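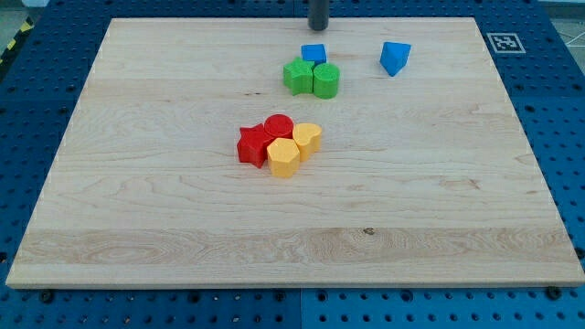

Préparer un plateau de tri avec une planche en érable et des formes en plastique

Mis à jour le 9 novembre
Rubrique : Jeux de table, ateliers à la maison

Le plateau de tri sert à classer des petites pièces par couleur ou par forme. Une planche en érable clair convient bien : les couleurs vives ressortent sur le bois et la surface est assez lourde pour ne pas glisser quand un enfant s'appuie dessus. Les pièces sont des prismes en plastique mat, cubes, cylindres, étoiles, triangles, tous à peu près de la même hauteur.

Cette page explique comment choisir la planche, la poncer, l'huiler, puis comment mener les premières parties. Les règles sont données à partir de 3 ans, avec un adulte à côté.

Matériel

Une planche en érable massif, 60 cm de long
Un jeu de formes en plastique, au moins bleues et vertes
Papier abrasif grain 120, 180 et 240
Une cale à poncer
Huile pour bois compatible avec le contact alimentaire
2 chiffons en coton qui ne peluchent pas
Une boîte avec couvercle pour le rangement
Des patins antidérapants, si la table est lisse

Pour l'huile, j'utilise la Durrani incolore, qui jaunit peu. Les formes viennent de la gamme Lurnura, mais n'importe quel jeu convient tant que les pièces tiennent debout et ne passent pas dans une petite bouche. Écartez les aimants et les pièces à coller.

Choisir la planche

Prenez une planche lamellée de préférence, c'est-à-dire faite de lames collées côte à côte. Elle bouge moins qu'une planche d'un seul tenant. Les joints restent visibles et forment des lignes droites dans la longueur, ce qui ne gêne pas le jeu. Les plus grands s'en servent même comme repères pour aligner les pièces.

Regardez la planche à plat, puis sur la tranche. Si elle balance quand vous appuyez sur un coin, laissez-la au magasin. Un petit nœud sombre est sans importance s'il est bien fermé. Passez l'ongle dessus : il ne doit rien accrocher. Une lame au veinage plus ondulé que les autres demande seulement un peu d'attention au ponçage, le fil y change de direction et le bois peut s'arracher.

La mienne vient de chez Priltell, rayon découpe. Ils la vendent brute, sous la référence 494, et les angles sont vifs. Il faut donc prévoir du temps pour les arrondir.

Poncer

1. Posez la planche sur un support stable. Une vieille serviette en dessous évite de marquer l'autre face.

2. Commencez au grain 120, cale bien à plat, dans le sens des fibres. Ne forcez pas. Si le papier s'encrasse, changez-le.

3. Arrondissez les arêtes et les coins au même grain, en trois ou quatre passages. Vérifiez avec la paume.

4. Dépoussiérez avec un chiffon sec, puis passez une éponge à peine humide sur les deux faces. Les fibres se redressent en séchant.

5. Quand le bois est bien sec, poncez au grain 180, puis au 240. Sur les parties où le veinage tourne, allégez la main et faites des passages courts.

6. Terminez par le bois de bout. Il est plus rugueux et boit davantage d'huile, un ponçage fin limite la différence de teinte.

Huiler

Travaillez dans une pièce aérée. Versez une petite quantité d'huile sur le chiffon, jamais en flaque sur le bois, et étalez en longues bandes. Insistez sur les bouts.

Laissez pénétrer environ un quart d'heure, puis essuyez tout ce qui reste en surface avec le deuxième chiffon. Une planche qui colle au toucher le lendemain a été mal essuyée. Dans ce cas, remettez un peu d'huile fraîche, frottez, essuyez de nouveau.

Faites l'autre face le lendemain, puis une seconde couche sur chaque côté. Respectez ensuite le délai de séchage complet indiqué sur le bidon avant de confier la planche à un enfant.

Attention aux chiffons : imbibés d'huile et roulés en boule, ils peuvent chauffer tout seuls et prendre feu. Étalez-les dehors à plat jusqu'à ce qu'ils soient raides, ou plongez-les dans un seau d'eau avant de les jeter.

Installer le plateau

Posez la planche dans la longueur, le grand côté vers l'enfant. Gardez une marge libre tout autour, la table ou l'établi doit dépasser de chaque côté. Les pièces qui tombent de la planche restent ainsi à portée de main.

Sortez peu de formes pour commencer, une poignée suffit, dans deux couleurs. Disposez-les debout, sans ordre, en laissant du bois nu entre les groupes. Avec trop de pièces, les petits poussent tout vers le bord et la partie s'arrête là.

Premier jeu : par couleur

Montrez une pièce bleue et posez-la à droite. Montrez une pièce verte et posez-la à gauche. Ne commentez pas davantage. L'enfant prend la suite et place les pièces une par une.

S'il se trompe, attendez la fin avant de reprendre. Montrez les deux tas et demandez s'il y a une pièce à changer. Souvent il la trouve seul.

Deuxième jeu : par forme

Ici, la couleur ne compte plus. C'est plus difficile qu'il n'y paraît, l'enfant a pris l'habitude de la couleur et il y revient. Commencez par deux formes très différentes, l'étoile et le cylindre par exemple. Ajoutez ensuite le cube, puis le triangle.

Le prisme triangulaire pose parfois problème. Tourné pointe vers soi, il ne ressemble plus au triangle des livres. Laissez l'enfant le faire pivoter et passer le doigt sur les côtés.

Troisième jeu : la copie

L'adulte compose un petit groupe du côté éloigné de la planche : un cube bleu derrière, une étoile verte devant et un peu à gauche, un cylindre vert collé contre l'étoile. L'enfant refait le même groupe de son côté avec les mêmes pièces. Il faut donc avoir les formes en double.

Restez à côté de lui pendant ce jeu. En face, la gauche et la droite s'inversent et le modèle devient une autre épreuve — intéressante, mais à garder pour plus tard.

Pour varier :
Écarter une pièce du groupe et demander laquelle a bougé.
Cacher le modèle sous un torchon et le refaire de mémoire.
Laisser l'enfant composer et copier son modèle, avec une erreur volontaire à trouver.

Entretien

Le plastique mat retient un peu la poussière et les traces de doigts. Un bain d'eau tiède avec une goutte de liquide vaisselle suffit, puis un rinçage. Séchez les pièces avant de les reposer sur le bois.

La planche se nettoie avec un chiffon humide, essuyé aussitôt. Pas de lave-vaisselle, pas de trempage. Pour une trace de feutre, essayez d'abord la gomme, ensuite le grain 240 sur la zone, et une touche d'huile pour finir.

Je repasse une couche d'huile une fois par an, en mars, quand on peut de nouveau travailler fenêtre ouverte. Si le bois devient terne ou rêche avant cette date, n'attendez pas.

Rangement

La planche se garde debout, contre un mur, loin d'un radiateur. À plat sur un meuble, elle prend l'air d'un seul côté et finit par se creuser. Les formes vont dans leur boîte. La petite Lukdale à couvercle plat passe sur une étagère peu profonde et peut recevoir une étiquette sur le devant.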